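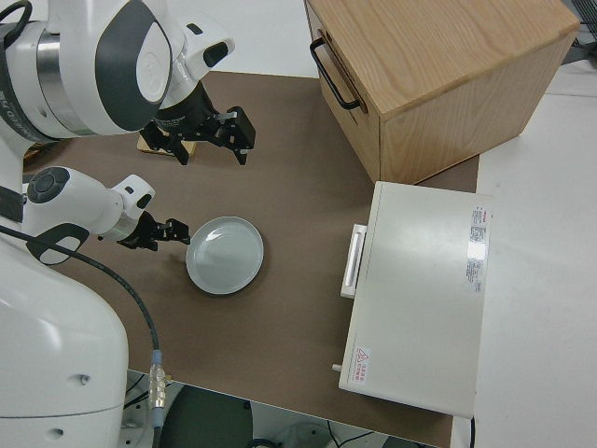 Setting the table, one plate at a time

Lihua Zou did not expect to spend most of a semester thinking about plates. She joined the robotics club at Clurnthorpe in January because a friend wanted company on the bus. Now she leads the kitchen team, which is programming a two-armed robot to clear and set a small table.

"The first week we thought it would be easy," she says. "You open the gripper, you close the gripper. Then we tried a plate."

The club has 16 members. Half of them write code, and the rest set up the table, run the trials and keep the log. Zou has done both jobs and prefers the log.

"You learn more from writing down what went wrong," she says. "Our plate sheet has 307 attempts on it. I can tell you which ones were my fault."

The trouble with a round plate, she explains, is that it sits low and the fingers have to meet the rim at the right angle. The team tried coming straight down, then from the side. They now use the side approach for plates and save the straight-down one for blocks and other small things.
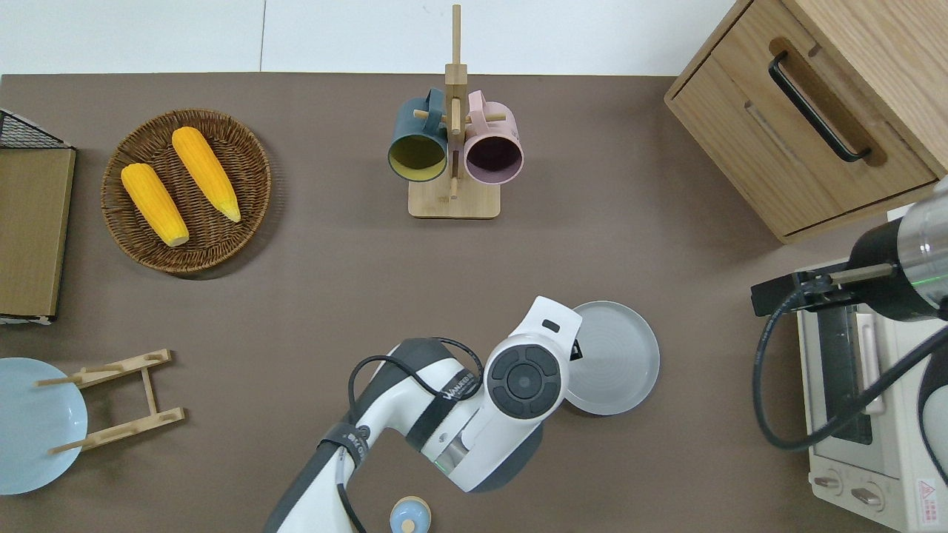 Mugs came next, and Zou says the mug tree caused more arguments than anything else. Some members wanted to lift each mug by its body. Others wanted to go for the handle. Corn was her own suggestion, after a trial with softer food made a mess.

Qianru Feng, who teaches the after-school class and advises the club, stays out of those arguments when she can. "I ask them what they measured," Feng says. "If they haven't measured anything, they go back and run it again."

The team will show its work at the Plislow student meet on December 8, 2018. Each group gets 39 minutes, including setup. Zou would like to see 80 percent on the plate task before then. Last week they were short of that, and she did not want to give the number.

"Write that we're still testing," she says. "We have the room again on Tuesday."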